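Gumaro Contreras
29 February 2016

Another week, another profile of a blind achiever in my feed. A software developer this time, first in her class, first in her office, first to do four other things. Thread, because I have been chewing on it since breakfast.
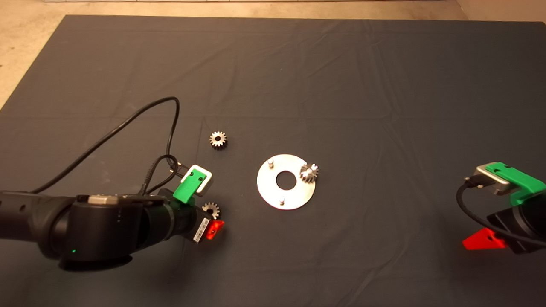

First, I have nothing against her. I've read her code. It's good. My quarrel is with the people who write these pieces and the people who forward them to me with a heart.

I lost most of my sight at 31. I have had that article written about me twice. Both times the reporter asked what my "message" was. I said the message was that the bus stop on Lesska Street has no audible signal. Neither piece mentioned the bus stop.

Count the paragraphs in any of these. Two on the diagnosis, two on the tears, one on the mother, five on the medals. How did she get her textbooks in a format she could read? Who paid for the screen reader? Blank. You'd think it all came in through positive thinking.

My textbooks came from my sister, who scanned them at night on a machine that jammed every few pages. 1,904 pages in my first year. I know because she wrote the total on the last box and has brought it up at every holiday dinner since.

Was I determined? Sure, some days. Other days I lay on the floor and listened to baseball. What I had that the guy down the hall didn't was a sister with a scanner. He dropped out in June. I never saw a profile of him.

Now the hiring part. The new piece says her employer, Drirnent, "took a chance" on her. She had the top marks in her year. What was the chance, exactly?

I applied for 114 jobs after I retrained. I got 6 interviews. At one of them, a place called Yokoyama, the man talked to my cane for half an hour. Very polite to it. They offered me an unpaid "experience placement."

When I did get hired, here in Ikcombe, the company put me on the front of the newsletter before they put a working screen reader on my computer. The newsletter took three days. The software took until after Thanksgiving.

Somebody will say these stories give hope to newly blind people. Maybe. I can only report that in my first year people mailed me clippings about blind mountain climbers, and what I wanted to know was how to tell the shampoo from the conditioner. (Rubber band on the shampoo. You're welcome.)

Replying to a few of you: no, I don't think she should have turned the interview down. Talk to whoever you like. I'd only ask to see the questions they sent her. I bet they were the same ones I got.

And to the gentleman who says I sound bitter: the last time I was called inspiring, I was buying onions.

What I'd read instead: an article on the exam board that took eight months to approve a reader. Name the board. Ask them why. Ask how many students asked for one and gave up waiting.

Or one on the training grant. Mine was $2,706 and it ran out before the course did. I covered the rest by selling my car, which I admit I had stopped needing.

Yes, I know that's a dull story. It has forms in it. I have met a lot more forms than mountains.

Someone asked if the bus stop ever got fixed. They put up a sign saying the signal is coming. A printed sign. My neighbor read it to me.

Going to work now. If the reporter is reading this, my email is in the bio and I'll talk about grants for as long as you can stand it.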